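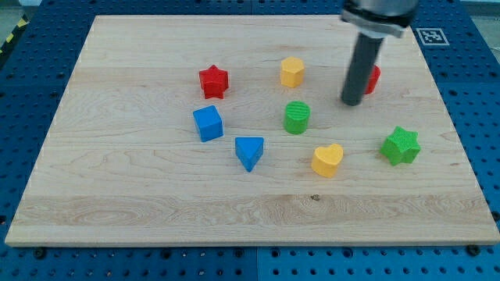

Which of the two grippers is the Bevar lab going to keep? The Flikarik, at least through January, with the Lyimo going back in the drawer as a spare.

That's the short version of a comparison that ran most of the summer and wrapped up this week. September 23, 2023 is the date on the results sheet, a Saturday, which tells you how the schedule went.

The setup was plain on purpose. Same arm, same controller, same wooden board with the colored plastic shapes on it. Stars, a heart, a cube, a cylinder, the usual. Each gripper got 340 pick attempts per shape family, and the shapes were moved between attempts so neither one could get by on a memorized spot.

Flikarik won on the pointed pieces. Stars are hard to grab from the side, the tips slide, and the Lyimo kept closing on one point and spinning the block instead of lifting it. On the cube there was almost nothing between them. The heart was the surprise – Lyimo did better there, cleaner grabs and fewer retries, and the team doesn't have a good explanation yet.

Speed went the other way. Lyimo opens and closes faster and it shows over a long run. The lab decided it would rather have fewer drops. Not everyone there agrees, and the notes say so pretty plainly.

Controller trouble ate a chunk of July. The Futton box was dropping commands when the camera feed and the gripper were both busy, so 805 attempts had to be thrown out and run again. Firmware update fixed most of it. The remaining hiccups are logged seperately and don't count for or against either gripper.

Cost, for those who asked: the Flikarik is $3,000 with the mounting plate. No price on the Lyimo, it was a loaner and the quote hasn't come in. Replacement pads for the Flikarik are extra and they do wear, worst on the textured tops when a grab comes down crooked.

Next up is cameras. The lab wants to try a second view from the side, becuase the overhead one loses a piece any time the gripper is in front of it. Same board, same shapes, so the numbers can sit next to the old ones. Softer objects after that, maybe cloth, maybe foam. No dates.

Full tables and the raw logs go up on the Bevar projects page once the file names are cleaned up. Video too – only the Flikarik runs for now, the Lyimo clips are still on the old drive. Questions to the lab's general inbox, please, and put "gripper" in the subject line.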